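Session 3: Reading a Trial Balance Before You Build Any Reports

Welcome back, everyone. Last time we got as far as the chart of accounts, and I promised we would slow down a little before touching any reporting software, so that is what this handout is for. Please have your Griffiths workbook open to the Irton tab, and keep a pencil handy (I still do my first pass in pencil, and I think you'll find it helps).

A trial balance is a list of every account in the ledger with its balance on a given day, debits in one column and credits in the other. The two columns should come to the same total. If they don't, stop there and find out why, and please don't be tempted to add a plug figure just to get on with things – I have seen people spend a whole afternoon in March undoing one of those.

The Irton practice company has a produce side and a services side, and the two share one ledger. For the produce side you will mostly be looking at inventory, purchases, spoilage and sales. A purchase of vegetables raises inventory. When the goods are sold, their cost moves out of inventory and into cost of goods sold, and the sale itself is a separate entry.

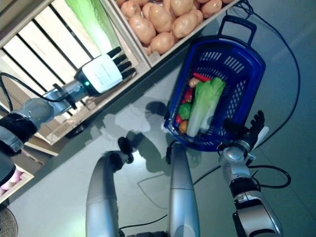
Vegetables on a wooden shelf
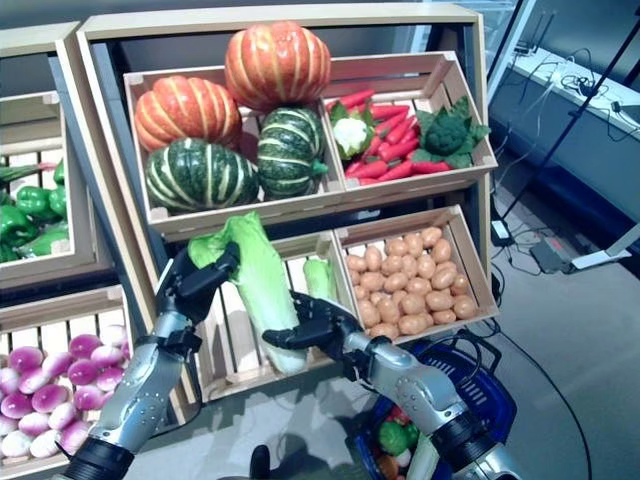
Now, let's work through a small one together. Irton opens the month with produce inventory of $773. It buys another $1,947 during the month, and at the close the inventory on hand comes to $131. Opening plus purchases gives us $2,720. Take away the closing figure and we have $2,589, the cost of goods used up in the month. Some of that will be spoilage, and whether you show spoilage on its own line depends on what your reader wants to know. My own preference is to show it separately, even when it is small.

Once you are happy with the figures, export the trial balance and bring it into Curkel. Match each account to a report line on the mapping screen, and go slowly here, as an unmapped account simply won't appear on the statement. The quickest check is to compare net income on your finished report with net income in the ledger.

For next time, please read the Flarkurano case in your packet and draft an income statement from its trial balance. One page is plenty. Bring a printed copy if you can, and mark any account you weren't sure how to map, so we can begin with those.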